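Budgeting for a bit of robot help at home
By the Household Bench desk, April

The kettle is on, so let's talk about money and machines. Since we ran the piece on keeping a small kitchen in order, the mailbag has been full of one question asked in a dozen different ways: is it time to buy some sort of automated help for the house, and if so, what should I be putting aside for it? I've been saving up my answer (along with my pennies), and it has grown into a full page of tips, so settle in.

I should say that I come at this as a cook and a putterer and not as an engineer. Our household in Enindale has owned a robot vacuum, a second robot vacuum, a mop that steered itself under the bookcase and stayed there for most of a winter, and a rather grand bench-top gripper kit that we share with the neighbours. Some of that money was beautifully spent. Some of it I would dearly like back.

Start with the chore, and write it down

Before you look at a single catalogue, take a sheet of paper and write out the job you want done in plain words, the way you'd explain it to a visiting niece. "Help in the kitchen" won't do. "Move the fruit from the shopping bag to the plate without bruising it" is a proper job. So is "pick the socks up off the floor and put them in the hamper," or "bring the pegs in from the line."

Then live with the sheet on the fridge for a while. Every time you do the chore yourself, put a tick beside it, and if it was an awful nuisance, put two. When we tried this I was sure that unloading the dishes would win by a mile, and it came in well behind wiping crumbs off the counter, a job for which we already owned a perfectly good cloth. That little sheet saved us a great deal of money and I still have it in the drawer with the takeout menus.

Measure your house before the shop does

Robots are fussier about rooms than people are. Get down on your knees with a tape and measure the gap under the sofa, the height of the sill between the kitchen and the hall, and the width of the space between the table legs with the chairs pushed in. Our first vacuum couldn't get over the laundry sill, and we'd never have known to ask. Jot the numbers on a card and keep it in your wallet so that you have it with you when something is marked down.

While you're down there, have a look for power outlets. A charging dock wants a spot against the wall with clear floor in front of it, and nearly every house I know has something already parked in exactly that place. If you need an electrician to put in a new outlet, that cost belongs to the robot and ought to go in the robot's column.

For anything that sits on a table or counter, lay down a sheet of newspaper the size of the base and leave it there through a few suppers. You'll find out very quickly whether you can spare the room. Remember to allow for the reach as well, and for the cables, which always want to come out of the side you had against the wall.

The price on the box, and all the other prices

Now for the arithmetic. When we bought into the bench-top kit, the sticker said $1,068, and I thought that was the end of it. A spare set of finger pads, a clamp for the table and a longer cable came to another $106 before we had so much as picked up a plum. I don't begrudge a cent of it, but I'd have liked to see it coming.

My habit now is to rule a page into columns, old-fashioned as that sounds. The first is what you pay on the day. The second is what you'll need in the first month to make the thing properly useful. The third is what wears out, and how often - brushes, filters, pads, belts, batteries. The last is anything you pay for by the month, such as an app or a map storage plan, and you must multiply that one out over the years you mean to keep the machine. A subscription looks like small change until you've done the sum.

Ask the seller for the price of a replacement battery before you ask about anything else. If they can't tell you, or the battery can't be bought separately, go home and have a think. The folks at the Demness repair café (lovely people, terrible biscuits) tell me that a tired battery is the most common thing that comes through their door, and that plenty of good machines get thrown out for want of one.

Buy the fingers for the things you handle

If you are looking at anything with a gripper, from a tabletop arm right down to a squeeze-handle reacher, spend your attention on the fingers. The motors and the shiny covers get all the space in the brochure, and meanwhile it's that last couple of centimetres that touches your tomatoes.

Bring your own test pieces. I mean it! Take a cloth bag to the showroom with an egg (hard-boiled, please), a tea towel, a spoon and a piece of soft fruit, and ask if you may try them. A good shop will be delighted. I've done this in the Duan showroom and they cleared a corner of the counter for me and found me a stool. What you're looking for is a pad with some give to it and a bit of texture, so that it can hold on without having to squeeze hard. Smooth, stiff fingers will want to shoot a wet plum across the room.

Check as well how wide the jaws open, and compare that with the largest thing on your chore sheet. Then check how neatly they close on the smallest. Plenty of grippers will manage an orange and make an awful hash of a teaspoon, and you'll want to know which sort you're buying. Pads should come off for washing if they're going anywhere near food, and you should be able to get them off without hunting for a special tool.

Practise by hand first

My favourite tip of the lot costs very little. Before you put money down on a powered arm, borrow or buy a hand-held gripper and do the chore with that for a while. You'll learn more in an afternoon than from any amount of reading. It shows you where you have to approach from the side, which items roll away, and how often you need a second hand to steady things.
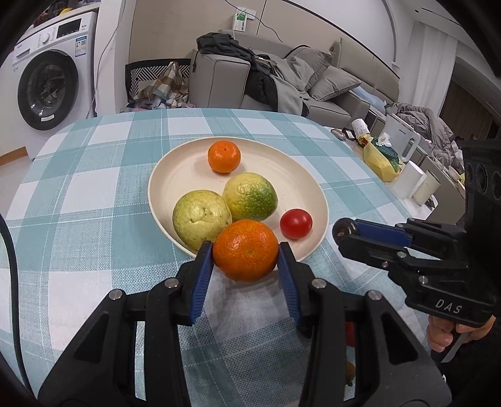

Fruit is a grand place to begin because every piece is a different shape, and a rounded one asks you to get the jaws well past the middle before you close them. Use a plate with a low rim and put a cloth under it so it doesn't skate about. Start with whatever sits nearest the edge and leave the crowded middle until you've got your eye in. Small things like cherry tomatoes deserve a gentle hand, and it's no disgrace to spend a whole pot of tea on them.

Keep your chore sheet beside you while you practise and make a note of every fumble. If you find you're forever shuffling items around to make room for the jaws, a powered arm will have the same trouble, and you may be better off spending your money on a bigger plate or a wider shelf. We bought a tiered fruit stand from Brornska on the strength of one such afternoon, and put off the arm for another year.

Share, rent or wait

A gripper kit or a window-cleaning robot spends most of its life in a cupboard, and there's no reason it has to be your cupboard all the time. We split ours with the household next door, and the arrangement has held up nicely because we wrote down at the outset who pays for pads, who stores the case, and what happens if one of us moves. Put it on paper even if you're the best of friends - especially then.

If there's a tool library near you, ask what they have. Ours lends out a floor scrubber for $29 a weekend, and two weekends a year is all our tiles have ever needed. It would take a very long time for a purchased one to catch up with that.

Waiting is a perfectly respectable plan too. Set up a jar or a separate savings account, put in a little each payday, and keep ticking your sheet. Prices shift around when new models arrive, and last year's machine, with its spare parts already on the shelves, is often the nicer one to live with. By the time the jar is full you may have changed your mind about the chore altogether, and then you've got a jar full of money, which will buy a very good dinner.

A few odds and ends before the kettle boils dry

Keep the box for as long as the return period lasts, and tape the receipt inside the lid. Write the date you opened it on the underside of the machine with a paint pen.

Try it out properly in the first week, on the real chore in the real room, with the usual clutter about. A tidy-up beforehand only hides the problems until it's too late to send the thing back.

Set aside a shoebox for the spare pads, brushes and that tiny screwdriver, and label the charger the moment you unpack it. We have four black chargers in the hall drawer and I could not tell you what a single one of them belongs to.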